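September 2020 — bench notes, Flostine hand gripper kit (loan pair)

Second day with the kit and I'm still grinning. It comes as two handles with straps, two sets of jaws and a bag of screws, and Grostari wants a yes or no from us before the loan runs out. The task is snack packets in and out of a box, which sounds silly until you try it. Shiny film, soft middles, ends that crumple when you touch them. If the jaws can deal with that they can deal with most of what Bumden sends us!

Started with one packet on the white table, jaws wide open, coming in low and square to it. My first grabs were all too high and the tips slid up over the film. Dropping the wrist helped a lot.
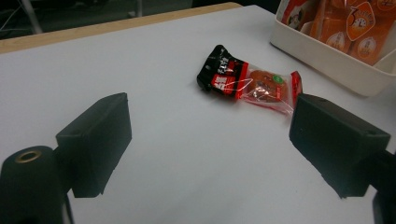 Senyo Alhassan thinks the flat jaw faces are wrong for film and that we should ask Flostine for the rubber pads before we judge anything. He'd also like the squeeze logged on every grab, so we can tell a bad grip from a bad approach.

Fair on both counts. I've asked for the pads. Logging was already on at 250 samples a second and the files are small, so it can stay on for good.

Moved to the paper-covered table for the two-handed version: bigger bag, white tray, one gripper in each hand. This is where the kit shines. The straps take the weight off your fingers and after 8 minutes I forgot I was wearing them. You do have to keep your elbows in — mine wander — and the left jaws feel a touch stiffer than the right. Swapped hands to check and the stiffness went with the gripper, so it's the unit and not me.
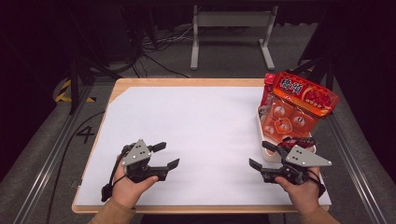 OPEN ITEMS

Left unit: back off the jaw screw a quarter turn, try again, write down what changes.

Pads: chase Flostine. Ask if they sell them in pairs.

Price: the quote says 2000 for the set with 2 spare jaws. Ko's kit is cheaper but has no straps, and I'd miss them.

My vote so far is yes. Bigger bags next.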